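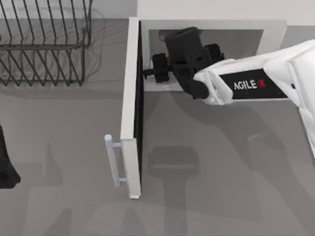 My husband and I run a small guest house near Prirnasville called Villa, with 14 beds and one kitchen, and every December I ask myself the same thing: can a machine already do the evening kitchen work? I do not mean a dishwasher, we have one. I mean the part after it, when somebody must take everything out, open the cupboards, put each piece where it lives and close the doors again. I have been reading about this for some weeks. In many of the simulations I find, it looks nearly finished as a problem. The white AGILE X arm has its gripper down inside a small white cabinet, the door with the bar handle stands open, a black dish rack is close by, and I think to myself, well, this is my kitchen at nine in the evening, only much cleaner.

My real kitchen has old cupboards. Two of the doors hang a little low and must be lifted when you close them. The plates are from three different sets. I would like to know from people with experience if there is something I can buy now, or in the near future, for a normal price. I could spend 2,000 and not much more. If the answer is no, please tell me what is the difficult part, so that I know what to look for. Thank you in advance.

Sieglinde Wendt
August 30, 2023

norkdale_fitter

No, not for that money, and I would say also not for ten times that money if you want to leave it alone in the room with your plates.

I maintain packing machines in a factory at Norkdale. We have 7 arms on the line and they are very good at what they do, but what they do is take the same carton from the same place and put it on the same pallet. When the supplier changed the carton by a few millimetres we lost most of a morning. Your three sets of plates would be a bad week for us.

About simulation: it is useful and I do not laugh at it. You can try a movement a great many times and break nothing. But a door in a computer has the weight and the friction somebody has typed in. Your door that must be lifted is another matter. A person feels in the hand that it is stuck and changes the pull without thinking. A machine needs a force sensor, and then it needs to know what to do with what the sensor says. Opening is also easier than closing, in my opinion, because when you close there may be a cup handle in the way.

What I would look for, in your place:

Does the maker show the work in a real kitchen, at normal speed, without a cut in the film?
What happens when it drops something? Does it stop, or does it go on as if it still had the plate?
Who comes when it is broken, and how far away is this person?
Can it work beside people, or must there be a fence?

The last one is important for you, with guests walking in to ask for a glass of water. An industrial arm like ours may not run with people next to it. There are slower ones which are made for this, but then you also wait longer for your dishes.

plamomness

just get a robot vacuum and be happy. mine does the hall and the dining room while I wash up, it was under 600. It gets stuck on the rug sometimes but I took the rug away

Marit from the bakery

I agree with the first reply, but I would like to add something on the kitchen itself. We asked the same question for our bakery and in the end we changed the shelves. We removed the doors from the lower cupboards, put the plates on open shelves beside the dishwasher, and gave away the pieces which did not match. Putting away is now a short job and one person can do it while the coffee machine is cleaned.

It is not automation, I know. However, if you buy a machine in some years, it will have the same advantage that we have now – no doors to pull and one kind of plate to hold. For your two doors that hang low, look at the hinges first. Ours had a small screw at the back for the height, and half a turn was enough.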